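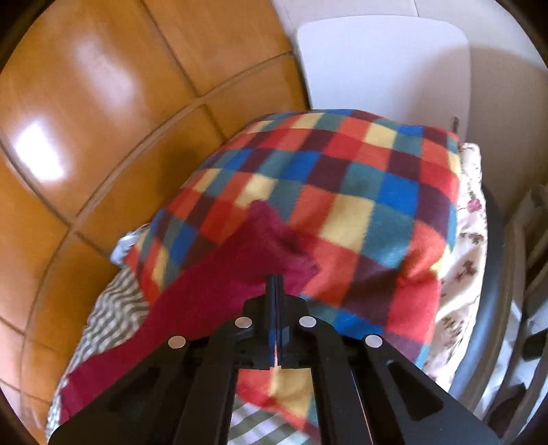
I've come around to thinking our planners should be allowed to hesitate, and I say this as someone who spent most of May at Sondale shaving milliseconds off one! Cloth changes its mind about its shape (a blanket especially), and a planner that commits to a full path is arguing with a memory. Lenni Miettinen would rather we bought better perception, and I do see his point. But give me a short plan, four steps at most, then another look, then four more. It's slower on paper, and I'd still ship it in Plellirix tomorrow.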